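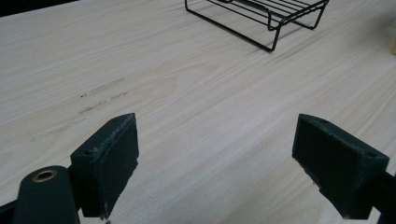

16 February 2020

Rack task, hand-held gripper. Count stands at 331 demos. Maritza Ñahui wants 2,042 by April and thinks volume will sort out the misses. I doubt it. Same table, same black wire rack, so what is the model learning except our table?

Pad edges are scuffed and chipped, both sides. Bestenton says cosmetic. Maybe. I'd like a fresh pair on for 10 runs before I believe that.

Also the gray marks on the wood, left side. Wipe them or leave them, but pick one and write it down.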